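Toma Magnesium Night Powder – Tart Cherry, 305 g tub

In stock. Ships from our Arnska warehouse, usually next working day. Order by 2 pm.

Magnesium glycinate powder with tart cherry. No caffeine, no sugar, no gelatin. Sweetened with a bit of stevia – if you hate stevia get the Plain. Vegan. 90 servings per tub at one level scoop, 200 mg magnesium per scoop. Scoop is in the tub, usually at the bottom, dig for it.

Replaces the old Toma Evening Blend. Same magnesium, less flavoring, lemon balm is gone. Old tubs still fine to use up to the date on the base.
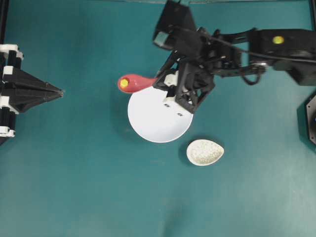 Busley Supplements – Powders & Mixes Team

What it's for: adding magnesium to your diet. That's it. We get asked if it cures insomnia, leg cramps, migraines etc. It's a food supplement, we can't say that and we won't. Plenty of customers take it in the evening because they like a warm drink then. Morning is fine too.

How to take it
One level scoop in a glass of water, 8 oz or so. Stir, wait a minute, stir again. Warm water disolves it faster. Cold works but you get grit at the bottom. Not boiling – tastes chalky. Goes OK in juice, oat milk, plain yogurt. Don't bother with soda, it foams everywhere.

New to magnesium? Half a scoop for the first week. Too much too fast can send you to the bathroom. If that happens drop back down.

Don't go over one scoop a day unless your doctor says so.

Ingredients
Magnesium glycinate, tart cherry powder, citric acid, natural cherry flavor, steviol glycosides, silica (stops clumping).

No milk, soy, egg, wheat, nuts or fish in the recipe. Packed on a line that also runs whey, so not suitable if you have a serious milk allergy.

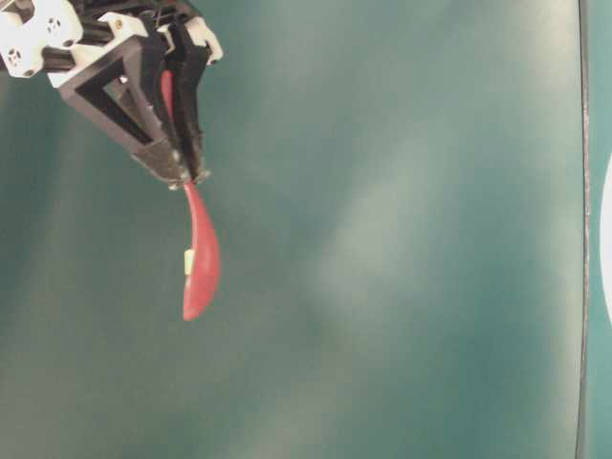
Powders & Mixes, Busley

Check with a doctor or pharmacist first if you
– are pregnant or nursing
– have kidney trouble of any kind
– take antibiotics, thyroid tablets, water pills or bone medicine (magnesium can get in the way, they may tell you to space them out)
– are buying for anyone under 18

Keep out of reach of kids. The tub smells like candy so put it up high.

Taste
Sour first, then sweet. Less sweet than the Evening Blend. Color is a dull pink, darker in some batches than others depending on the cherry crop. Small dark specks are cherry skin. If the whole thing has set solid, contact us, we'll swap it.
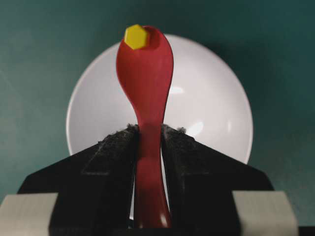
Storage and shelf life

Lid on tight, dry cupboard, not over the stove. Not the fridge – it picks up damp every time you open it. Use within four months of opening. Dry scoop only!! A wet scoop is how most lumps start. Soft lumps are ok, just break them up with a fork.

Best before date and batch number are on the base. Have the batch number ready if you email, saves a lot of back and forth.

Sizes
Tart Cherry, 305 g tub – 90 servings
Tart Cherry, travel sticks – box of 14, one serving each
Plain, 257 g tub – 90 servings, no flavor, no stevia
Lemon – back in June, we hope. Sign up for the stock email.

Plain tub weighs less because there's no cherry in it. You're not getting shorted, same magnesium per scoop. Do use the scoop that comes with it though, the two are diffrent sizes.

Subscribe and save
Every 30, 60 or 90 days. Skip or cancel from your account page, no phone call needed. First box goes out right away, after that you get an email three days before each charge. One tub at a scoop a day lasts you a full three months, so pick the longest gap unless two of you are sharing 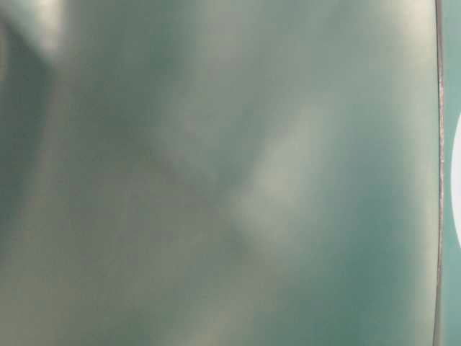 and if you are sharing, two tubs on the 90 day plan is cheaper than one tub on the shorter ones. Shipping gets charged per box, that's why. You can mix Cherry and Plain in the same box.

Returns
Unopened, within 30 days, full refund. Opened and don't like the taste – store credit, one time per flavor. Send it back to the Uder address on your packing slip and NOT to the warehouse, they have no way to process it there. Refunds take about a week once it lands.

Goes well with: Toma Zinc Drops, Toma Oat Fiber, Busley shaker bottle (small).

This product is not intended to diagnose, treat, cure or prevent any disease. Not a substitute for a varied diet.

Page updated 03/03/2024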